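Stedeo Arm Kit: Set-Up Guide
Section 3. First Motion and Grip Check

Revision: September 19, 2021

Complete Section 2 (Mounting and Wiring) before starting. The follower arm must be fixed to the desk and the leader arm placed within reach of your free hand.

3.1 Power-up

1. Fold both arms into the rest pose.
2. Plug in the follower supply first, then the leader supply. The two supplies are not interchangeable.
3. Connect both USB cables and start Roy, the control program.
4. Wait for the status line to read READY. If it reads NO BUS, unplug the follower and reseat the cable at the base.

CAUTION: Keep hands and loose sleeves out of the follower's reach whenever torque is on. The arm does not sense contact.

3.2 Joint limits

1. Select Calibrate > Follower.
2. Move each joint by hand through its full range, base to gripper. Do not force a joint past its stop.
3. Press Save. Repeat for the leader.

Note: Limits are stored in the Bullmont controller board. Replacing the board erases them.

3.3 Grip check

1. Lay a dark, matte mat under the follower. Bare wood lets small parts slide.
2. Set a small block on the mat, clear of the mat's edges.
3. Set Speed to 50 percent and Ramp to 1000 ms.
4. Open the jaws with the leader trigger and lower the gripper until the jaws are on either side of the block.

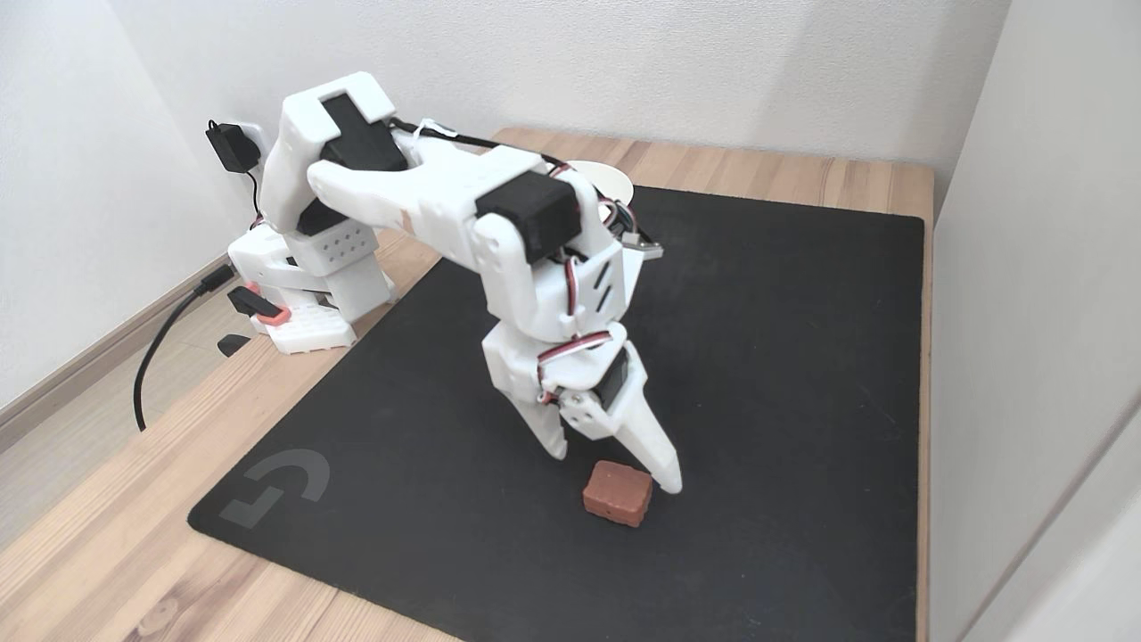 5. Squeeze the trigger slowly. Only one jaw moves, so expect the block to shift toward the fixed jaw before it is held.
6. Raise the gripper some 3 inches, hold, and lower it again.
7. Repeat three times. If the block slips, increase Grip Force by one step and start over from step 4.

Note: Servo wires need enough slack at the wrist to follow a full turn. If a wire pulls tight, turn torque off and reroute it as shown in the Kekholm wiring sheet.

Continue with Section 4, Recording a Motion.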